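How to Scoop a Litter Box Without Wearing It

Filed under: Cats, Floors, Regret

There are people who will tell you that scooping litter requires no instructions. I have visited those people's homes, and I have walked across their bathrooms in my socks.

I've been at this for 24 years and a long line of cats. The current one is Fedetti, a gray tabby who watches the whole procedure from the doorway like a building inspector and then undoes it.

What you need

A tray. Mine are shallow and open. Covered ones hide the problem from you but not from the cat.
A slotted scoop, plastic or metal.
A bin with a lid, and a liner for it.
A spare bag. Any thin plastic bag without a hole in the corner. Check the corner.
Clumping litter. I buy the Kovberg gray, mostly because the store near me stopped carrying anything else.

Step 1. Bring the bin to the tray

Most of the mess happens in transit. If your bin lives on the other side of the room, every trip leaves a little trail of gravel, and you will find it at night with your bare heel. Park the bin right beside the tray, close enough that the scoop never crosses open floor.

Step 2. Open the lid first

Tip it all the way back and make sure it stays there. A lid that drifts shut while you're holding a full scoop is going to teach you something. If yours won't stay up, wedge it or replace it. I put up with a bad hinge for 3 months once and I'm still not over it.

Step 3. Sort out the bags

The liner goes in and folds over the rim. The spare bag hangs over the front, where you can grab it with one hand. Use the spare for anything especially wet or especially memorable, knot it, and drop it in. I tried one of those Jolinent cartridge bins for a while, with the refills and the little twisting wheel. It worked fine. So does a bag.

Step 4. Go in low and at an angle

Slide the edge of the scoop down into the litter a short way from your target and come up underneath. Don't stab at it. A stabbed clump becomes several small clumps, and then you're out there panning for gold. Solids are easier, provided you get under them and don't chase them around the tray. If one ends up pressed against the side, push some litter in behind it and start over.

Step 5. Lift a little, then wait

Hold the scoop just above the litter and let the loose grains fall through the slots. A gentle side-to-side shake helps. An energetic one will send grains into places you didn't know your bathroom had. Give it a few seconds longer than you want to.

Step 6. Tip, don't fling

Carry the scoop over the rim before you turn it. It sounds obvious until you're late for work.

Step 7. Level and top up

Drag the back of the scoop across the surface until it's flat. The Amegashie scoop I own has a straight front edge and does this nicely — the rounded ones leave furrows. Add litter if you can see the bottom of the tray, but keep it below the rim unless you enjoy sweeping. I overfill mine constantly, and then I sweep.

How often

Once a day for one cat, twice for two. I do mine at 8 in the morning, and empty the whole thing on Friday, when I wash the tray with hot water and plain dish soap. Skip the scented cleaners. Cats have opinions about lavender and will express them on your bath mat.

Troubleshooting

Clumps fall apart: the litter is too shallow, or you're scooping too soon. Give it time to set.
Litter sticks to the scoop: wipe it dry before you start.
Bin smells with the lid closed: change the liner, then wash the underside of the lid, which everyone forgets.
Cat gets in before you've put the scoop away: normal. Start again at Step 4.

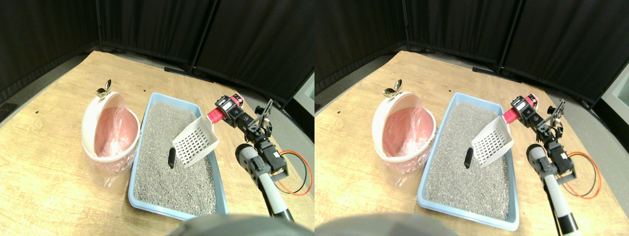

One more thing about storage. Hang the scoop up if you can, or stand it in an old jar. Left in the tray, it gets buried, and the cat will not help you look for it.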